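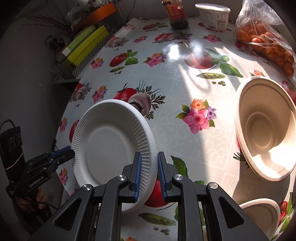

*Plain white paper plate, tomato tablecloth*

**Paper plates or real ones for a block potluck?**

**yuxi_j** – 08/12/2019
Our street potluck in Alton is coming back and I'm so excited! I have the tablecloths (tomatoes all over, I love them) and now I'm stuck on plates. Paper again, or do we finally go with real ones? My aunt Huiling has a mountain of thrift store china she'd lend us.

**ullside_pies**
Real plates, every time! Food tastes better when the plate doesn't fold under the potato salad. We switched in April and people stayed at the table an hour longer.

**kaiwen.x**
Gotta disagree. Who's washing up? I did dishes after the Hiebert Park picnic and missed all the music. Get the thick paper ones and double them for anything with sauce.

**ullside_pies**
@kaiwen.x Two tubs, one soapy and one clean, and everybody does their own. Kids LOVE it.

**kaiwen.x**
Your kids maybe, lol. Mine put a fork through the hose.

**zofie_d**
Mix them! China for dessert, paper for the main meal. Pie on a little flowered plate is the best part of summer – I will die on this hill. Skip the foam ones, they go soft under hot beans.

**sihan_bakes**
Seconding Žofie. Also, Bunel peach cobbler on paper is a crime, it soaks right through.

**yuxi_j**
OK, I'm sold on the mix! Sihan, is that the cobbler with the cornmeal top? Please post the recipe!!

**sihan_bakes**
That's the one! Typing it up tonight. Do you have a big oven?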